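3.2 桌面整理习惯与家庭空间的使用
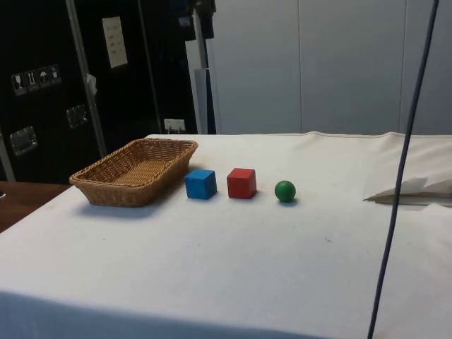
第14卷 第2期 第61页

图3 铺有白布的桌面，左侧为藤编类收纳篮，右侧为蓝色方块等物品。

上一节讨论了住宅面积与收纳家具的关系。本节转向一个较小的尺度，即家庭成员每天使用的桌面。我们认为，桌面是观察家庭空间分工的一个合适的对象，它的面积有限，使用者多，而且在一天之内用途变化几次。吃饭、写作业、叠衣服、放置钥匙和信件，这些活动常常在同一张桌子上进行，它们之间的先后次序由家庭自己决定，很少写成规则。

调查在Dredisstead和Stomorstead两个镇进行。两镇的住宅类型不同：前者多为临街的联排住宅，厨房与餐厅相连；后者的住宅较新，餐厅多数与起居室共用一个房间。我们一共联系了540户家庭，其中139户同意填写桌面使用日记，并完成入户访谈。日记的格式沿用Madigan项目的表格，只做了少量修改，主要是把“其他用途”一栏分成“临时放置”和“长期放置”两栏。这个修改是在预调查之后做的，因为许多填写者不知道应该把一只一直放在桌上的篮子算作什么。

在本文中，“临时放置”指物品在桌上停留的时间不超过一天，并且家庭成员知道它应该回到哪里。“长期放置”指物品没有别的固定位置，桌面就是它的位置。两者的界线在访谈中并不总是清楚。有的受访者说，水果盘是长期放置的，但是每天晚饭时要拿走，饭后再放回来。对于这种情况，我们按照受访者自己的说法归类，不另外做判断。

日记的结果显示，开口的容器在桌面上有特别的作用。篮子、托盘和浅盒并不增加桌面的面积，却改变了家庭成员对“乱”的看法。同样的几件小物品，散放在桌上时被称为“没有收拾”，放进容器以后就被称为“已经收拾”，虽然它们离开应有的位置是一样远的。图3中的篮子是空的，方块和球等小物品则在桌布上排成松散的一行，按照多数受访者的标准，这样的桌面属于前一种情况。有一位受访者把这种容器叫做“等候室”，我们觉得这个说法比较准确，在编码时也采用了它。

容器的形状对使用方式也有影响。长方形的容器多靠近桌边放置，圆形的容器则多放在中央。受访者对此的解释大多是方便，只有少数人提到美观。在有学龄前儿童的家庭中，容器的高度被反复提到。边沿低的容器容易被孩子自己使用，但是里面的东西也容易再被拿出来；边沿高的容器正好相反。家长在这两者之间的选择，与他们对“孩子应该自己收拾”的态度基本一致，不过本研究的样本不足以对这种关系作统计上的检验。

桌布是另一个值得讨论的因素。将近61户家庭在日记中提到桌布，比我们预想的多。在Dredisstead，桌布多在有客人时使用，铺上桌布意味着桌面要先清空，因此它有一种间接的整理作用。在Stomorstead，桌布更多地是每天都铺的，主要是为了保护桌面，清空的次数反而比较少。Stollero在较早的研究中把桌布看作“正式”的标志，我们的材料只能部分地支持这个看法。对于每天铺桌布的家庭来说，它与正式的场合没有明显的联系，揭去桌布才表示某一件特别的事情，例如要修理东西，或者孩子要画画。

关于谁来整理桌面，两镇的差别不大。在多数家庭中，最后一个离开桌子的人被认为有责任，但是实际做这件事的人往往是下一个要使用桌子的人。我们把这种差别称为“责任的后移”。它在早饭以后最为常见，在晚饭以后较少，可能与晚上的时间比较宽松有关。访谈中有几位受访者对此表示不满，也有受访者认为这是自然的安排，不需要讨论。

本节的材料有两个限制。第一，日记由家庭中的一位成员填写，其他成员的使用可能没有被完整地记录。第二，调查在6月进行，学校的假期尚未开始，假期中桌面的使用可能有所不同。下一节将用同样的分类来分析厨房台面，并比较两种台面上“长期放置”物品的种类。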